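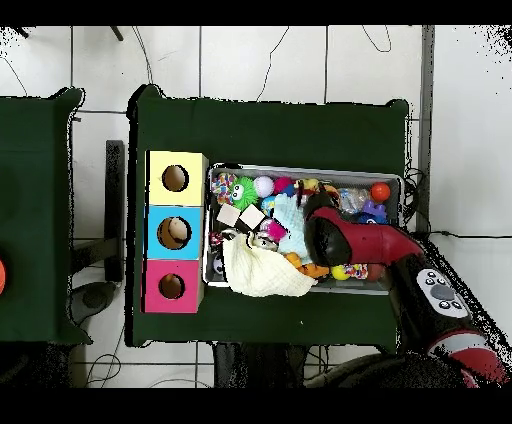

Tracking down a false grasp on the toy-sorting cell

Applies to: the Proteo arm with the black gripper tool, head camera firmware from November or later. If you are on the older camera build, do the update first or step 4 will not match what you get.

The fault looks like this in the log. The arm goes down into the gray bin, closes, reports GRASP OK, travels to one of the boxes, opens over the hole, and reports PLACE OK. The box has nothing new in it. The item count goes up by one anyway. On our worst run the controller claimed 564 completed sorts, and when the yellow, blue and pink boxes were emptied and checked by hand we had 400 toys. The other sorts were air.

The vendor page for the Flilus grasp package says this is a lighting problem. I have seen that answer given for nearly every fault in the package and I no longer take it at face value. Lighting was the first thing we changed and the miss rate did not move. If you want to try it, go ahead, but write down your numbers before and after.

Before you start

You need the log viewer, a soft caliper or a ruler, a spare tennis-style ball, one wooden cube, and the blue fuzzy toy or something equally squashy. Put the arm in reduced speed. Keep a hand near the stop for every test below where the arm moves, including the ones that sound dull. A gripper that believes it is holding something will close harder than you expect if you have left the force retry on.

Check the floor too. Camera and power leads on a tiled floor get kicked, and a half-seated plug can produce any symptom you like.

Step 1. Turn off automatic retry

Settings, Grasp, Retry on slip. Set it to off. With retry on, the log folds several attempts into one line and you will not be able to tell a clean miss from a drop. The manual recommends leaving it on for soft goods. For running, maybe. For finding a fault, no.

Step 2. Find out how the controller decides it is holding something

Most people assume there is a touch sensor in the fingers. On this tool there isn't one. The controller looks at two values: finger gap at the end of the close, and motor current. If the gap is wider than the "empty" setting, it calls that a grasp. The current reading is only used as a tie-breaker, and in the default profile it is ignored completely.

Open the profile and write down the empty gap. Ours was set to 14 mm, which someone had presumably picked to suit the cubes.

Step 3. Measure the real empty gap

Move the arm clear of the bin and the table. Close on nothing, read the gap, open, and do it again until you have 14 readings. Do not use the single value the calibration wizard gives you. The wizard closes once, slowly, with a cold motor, and then calls itself finished.

Look at the spread. If the readings sit close together and well under the setting, your fingers are fine and you can go on to step 4. If they wander, you have a mechanical problem: a loose finger pad, grit in the slide, or a worn belt. Fix that before touching any software, or you will be tuning against a moving target.

Ours wandered. One pad had started to peel at the tip and was folding under on some closes, which held the fingers apart. The controller saw a gap and announced a toy. That accounted for a good part of our missing sorts, though not all of them.

Step 4. Test soft, hard and round separately

Clear the bin. Put in the cube alone and run the pick at reduced speed. Then the ball alone, then the plush. Save the log after each one under its own name.

The cube should be boring. If it isn't, go back to step 3.

The ball will sometimes squirt out at the last moment. Watch the gap trace and not the status line. A good pick goes down to the width of the ball and stays there. A lost one goes down, pauses, then drops further. The default profile samples the gap at the pause, so it sees the ball and misses the escape. Move the sample point later: Settings, Grasp, Confirm delay. Raise it in small steps until lost balls are logged as misses.

The plush is the nasty one. Fuzzy pile gets pinched and lets go during the lift, long after any confirm delay you would put up with. The only cure we found was a second gap check at the top of the lift. Flilus has this as "Verify aloft" and ships it switched off. I could not find a reason in the release notes.

Step 5. Check the place side

PLACE OK means that the fingers opened over the hole. It does not mean that anything went in. A rope toy can hang over the rim of a cardboard box and be dragged off by the next move, and a crinkled cloth can stay caught on a finger and ride back to the bin.

Run each box in turn with an item you know fits. Look down through the hole afterward. If a box has been nudged, tape it to the cloth and teach the position again. Card on cloth slides easily, and the arm will go on releasing at the old spot for as long as you let it.

Step 6. Put everything back in and run a mixed load

Use a pile like your normal one, with balls, cubes, rope toys and plush in together. Turn retry back on only if you have a reason to. Compare the controller's count with a hand count. Do this on a fresh start and again after the motor has warmed up; our two results were different enough that I would not trust either one alone.

Things that did not help

Swapping to the Egger pads. Better grip on the cubes, no change in false reports.

The Puvis confidence filter. It throws out grasps the camera is unsure of before the arm moves. Our false grasps were ones the camera was perfectly sure of.

Restarting. It clears the counter, so the problem seems to go away until about Monday.

After the fix

With a new pad, a longer confirm delay and Verify aloft on, the two counts have agreed on most runs. Some still differ by one or two, usually with the cloth. I would keep counting the boxes by hand at the end of a shift, whatever the status line says. If your counts still disagree after step 6, send the raw gap trace with your support ticket. The summary report leaves it out unless you tick the box for it under Export.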